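Catterall Residence Services
**Laundry and Clothing Storage: Frequently Asked Questions**

The answers on this page apply to all residents of Catterall and Kokasari houses. They cover the folding, sorting and storage of personal clothing, with particular attention to denim. Questions that are not answered here should be sent to Clive Haworth, Residence Manager, at extension 724.

## Folding

**Where should I fold my clothes?**

Any clean, flat surface large enough to hold one full garment is suitable. Most residents use the bed. Make the bed first and pull the bedspread smooth, so that seams can be lined up against a level surface. Jeans are laid flat with the back pockets facing up, and other garments are kept to one side until their turn.
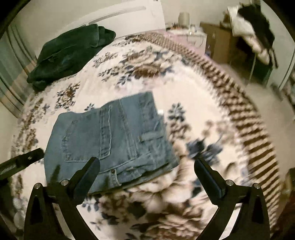

**How many times should a pair of jeans be folded?**

Three folds are enough for the standard shelf. Fold one leg over the other, bring the hems up to the waistband, and fold once more across the middle. Residents with a narrow drawer may add a fourth fold.

**Do I need to empty the pockets?**

Yes. Pockets must be emptied before washing and checked again before folding. Items found in the laundry room are held at the front desk for seven days.

**Should jeans be ironed before they are put away?**

Ironing is optional. Smoothing the fabric by hand along the side seams is normally sufficient – the weight of the stack will do the rest.

**What about corduroy and velvet?**

These fabrics mark easily when pressed. Hang them where possible, or fold them loosely and place them on top of the stack.

## Sorting and storage

**May I stack dark and light denim together?**

Light denim may be stacked with dark denim once the dark pair has been washed several times. New dark jeans should be kept separate. Place folded pairs with the waistbands facing the same way.
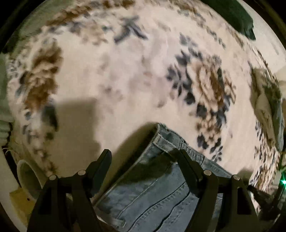 *Residence Handbook, Vol. 2, p. 7*

**How are shelves assigned?**

Each resident has two shelves and one drawer. Requests for additional space are reviewed each November by Malcolm Bunting in the Housing Office.

**Can I store clothing in the hallway closets?**

No. Hallway closets are reserved for bedding and towels.

**Where can I get a replacement drawer liner?**

Liners are available from the supply counter. Please quote stock number 3627 and give your room number.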